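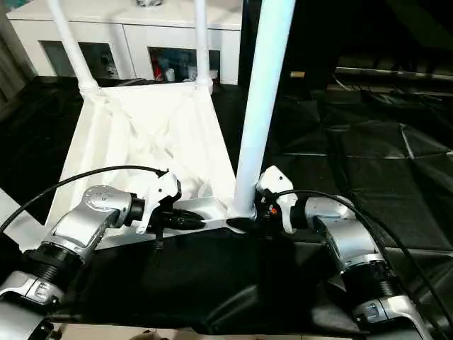
A white laundry cart, its fabric bag hung between the poles.

In praise of the bag on wheels

My grandmother kept her washing in a wicker hamper with a lid that bit your fingers, and for most of my grown-up life I thought I ought to do the same. It seemed the respectable thing. A hamper is furniture, after all, and it can stand on a landing looking as if it holds blankets. A laundry cart, with its poles and its saggy cloth bag, looks like something that has wandered off from a hotel corridor, and I wouldn't have given one house room until last December, when I carried a full hamper down the stairs from our flat in Relten and felt something go in my back.

So I bought a cart. It came from Juntunen, the household shop behind the market, where they have 4 kinds in a row by the ironing boards, and I chose the plainest of them, with white tubes and a white bag. I put it together on the kitchen table with the radio on and a pot of tea going cold, and I'll confess I was fond of it before the last pole was in.

What I like best is the bag. A basket has made up its mind what shape it is, and a wet bath towel has to fit in with that. A hanging bag gives a little. It sags when there isn't much in it and fills out when there is, and you can tell from across the room how far behind you've got (in our house, usually a fair way). Mine lets some light through as well, so the dark socks show as a shadow at the bottom, and more than once that has saved me from believing I'd finished.

People do object to the look of it. My sister thinks dirty washing should be kept behind a door, and she has a cupboard for it, a very handsome one, in which I have personally found a football shirt that must have been there since the summer. I think we hide our washing far too well. We spend a good deal of money on making ordinary work invisible, and then we're cross and surprised when there is such a lot of it waiting for us. A white bag standing in plain view is a gentle sort of nagging, and I find I answer to it. So do the children, now and then, if the thing is parked right in their way.

There is the question of white, of course. I was told I'd regret it, and there is a tea stain near the seam that I look at most mornings. But white can be washed hot, and a bag that holds everybody's dirty clothes ought to be washed far more often than most of us manage. A grey or a brown one would let me off, and I'd rather not be let off. I unhook mine every fortnight or so and put it in with the sheets, and it dries over the bath by bedtime.

I should say something against carts too, in fairness. They take up floor, and in a small flat the floor is where you walk. They are no help whatever on the stairs, so I still make two trips with my arms full, only smaller trips than before. And the poles invite people to hang things on them, so that ours wears a dressing gown for much of the winter and gives me a fright if I get up at 4 in the morning for a glass of water.

Still, I wouldn't go back. The hamper lives at the foot of the bed these days with the spare blankets in it, looking just as respectable as it always wanted to, and the cart rattles up and down the hall doing the work.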